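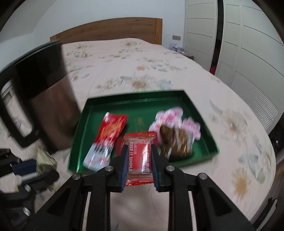
Lurdes Figueiredo wrote in after the last post to ask how you keep a snack swap box from arriving as one big bag of crumbs, and could I please go through the packing step by step. Yes! I love this question. I've been swapping snacks by mail for years and packing the box is still my favorite part of the whole thing.

How to Pack a Snack Swap Box
Posted Jun 1, 2019

What you need
A small, stiff cardboard box (new if you can, old ones go soft at the corners)
Tissue paper or plain packing paper
Zip bags
Packing tape
A card or a sheet of paper for the snack list

Step 1. Ask before you shop
Send your swap partner a short message about allergies, things they can't stand, and whether they like spicy food. My first partner, Beatriz Patrício, couldn't have nuts and I had already bought three kinds of nut brittle. (I ate it. It was great.) If the box is crossing a border, look up the food rules for that country too. Meat and fresh fruit are usually where people get into trouble.

Step 2. Pick small things
Individually wrapped is the way to go. Small candies and single cookies fill gaps beautifully, they stay fresh after the box is open, and your partner gets to unwrap something every day for weeks! I set myself a limit of 13 different snacks per box, otherwise I never stop.

Step 3. Sort by how easily they break
Make two piles on the table, tough and fragile. Hard candy, gum and chewy fruit bars are tough. Cookies, crackers, wafers and anything puffed are fragile. Chocolate gets a pile to itself, and in August it stays home. 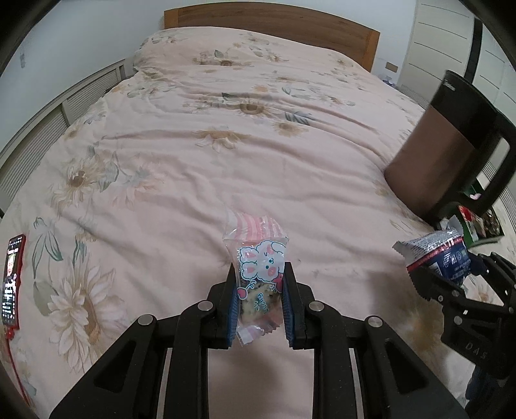
Teresa Magalhães disagrees with me on the next part and says the cookies should go in the middle of the box, with candy on every side. I've tried it her way and it works nicely if your box is deep. Mine are mostly shallow, so I do this:

Step 4. Build the layers
Crumple paper and cover the bottom. Put the tough pile in next, spread flat. Add another layer of paper, then stand the fragile packets on their edges, side by side, close enough that they hold each other up. Don't squeeze the air out of the packets, that little cushion is doing you a favor. Anything sticky or powdery goes in a zip bag first.

Step 5. The shake test
Close the flaps and give the box a gentle shake next to your ear. If you hear sliding, add paper. Keep going until it's quiet, then tape every seam.

Step 6. Write the list
Put the snack list right on top, with a line about each one. Which is your favorite, which one did your grandmother always buy, which one tastes better dipped in tea? I read these lists before I open a single thing, and I've kept every one I ever got.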